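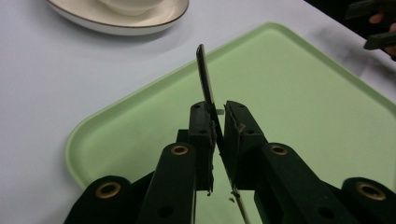

Second progress report to the Zoëga Fund

Project: Evening cooking courses in Dirstead and Undness
Date of report: 2022-06-09

What was planned for this period

In our application we promised to open the Dirstead kitchen for evening courses, to start a smaller group in Undness, and to write a recipe booklet in simple language. The first report told you about the repairs in Dirstead, which were then not finished. This report continues from there and covers the time until the end of the spring courses.

The courses in Dirstead

The kitchen opened later than we wished. The ventilation had to be inspected two times, and after the first visit we were asked to move the extractor hood closer to the wall. We used the waiting weeks to prepare the course plan and to speak with the housing office, who put our leaflet in the letters to new tenants. This worked better than the posters.

The courses are for adults who live alone and cook seldom. Each evening has one warm dish and one thing which can be kept for the next day. Soups with beans and lentils were the most popular. The fish evening was less so, and several participants told us that fish is too dear for them outside of the course. We have taken it out of the autumn plan and put eggs and cabbage in its place.

By the end of the period 459 meals had been cooked and eaten in the courses. We record this number from the sign-in sheets, as we agreed with you.

One matter we did not foresee is the washing up. The evening officially ends before it is done, and the same few people stay behind every time. From the next course the washing up will be inside the course hours, and the cooking part will be shorter.

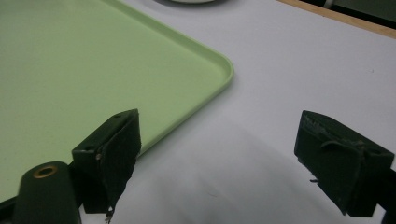

Light green tray on a white tabletop.

The group in Undness

The group in Undness meets in the parish hall, where there is only a small cooker with two working plates. The recipes from Dirstead were too much for it. We wrote three new ones which need a single pot, and these will also go in the booklet. Attendance was uneven. When the last bus was moved to an earlier time, some participants from the outer villages stopped coming. We have asked the bus company if the old time can return in November, but we have no answer yet.

The booklet

The text is written and has been read by two participants, who marked every word they found difficult. "Simmer", "season" and "fold in" are now explained or replaced. The printer, Flirer, has sent us a first proof. The letters are too small on the shopping pages and we have asked for a new one.

Money

The second payment of 4000 euros was received and is spent on food, rent of the kitchen and the instructor's hours. Food costs were higher than in the budget, mostly oil and flour. Printing costs are not yet paid. We ask your permission to move the unused part of the travel line to the food line. The signed account sheet is sent separately by post.

Next period

The autumn courses start again in both places. We will print the booklet before the first evening and send you copies together with the final report. We would also be glad to know whether the Fund wishes its name on the front cover or on the back, so that we can tell the printer.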